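Tarau Floor Mat, Square, Forest Green
Item 3247

I've been selling floor mats at Sitwood for a good while now and the Tarau is the one I keep going back to for my own place. It's a big square in a deep forest green with a matte finish, so you don't get that glare you get off the shiny ones when the overhead light is on. I put mine down on white tile (cold, hard, shows every crumb!) and it's where I do all my unpacking, sorting and general messing around with boxes.

Cardboard is really what I bought it for. I flatten a lot of it, and torn bits used to end up all over the room – now they mostly land on the mat and I can see them right away against the dark green.

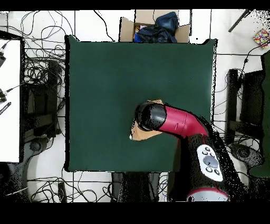 I usually park the box I'm emptying just past the top edge with the flaps open, which leaves the whole middle free for whatever I'm working on. Clothes, cables, packing paper, it all gets its turn.

A word about the edges. They're left unbound, so they look a bit uneven and ragged, and you can trim them with kitchen scissors if that bugs you. I never have. Akash Saxena in our shop cut his down to fit a closet and it came out fine.

To clean it, shake it outside and wipe it with a damp cloth. Please don't machine wash it – I tried.

Price: $57
Returns: 50 days, trimmed mats excluded
Shipping: sent rolled, allow 3 working days
Goes with: Botha under-mat grip sheet, sold separately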